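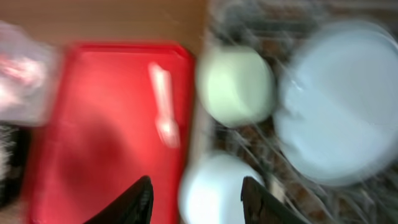

Gripper over the red tray, with the spoon on it and the dish rack at the right.

Recording the spoon task by remote control

Before you start, put the gripper above the tray with the fingers open. Hold it still for a moment, then press Record on the hand controller.

1. Move down to the spoon slowly. The wrist camera blurs when you move fast, and blurred parts are difficult for the training. If you feel you are in a hurry, stop and breathe.

2. Turn the wrist until the fingers are across the handle. The spoon is small and its handle can lie at any angle, so do this turn every time, also when it looks almost correct.

3. Close the fingers and lift straight up. Do not pull the spoon along the tray.

4. Go to the rack from above and keep clear of the bowls. Release the spoon between the tines.

5. Press Stop only after the gripper is again above the tray.

If you drop the spoon, do not delete the recording. Mark it "drop" and continue with the next one. At Ekach we made 80 recordings for this task and kept 69.

Questions about the controller settings go to Kobina Opoku.

Written by Bogdan Sobczak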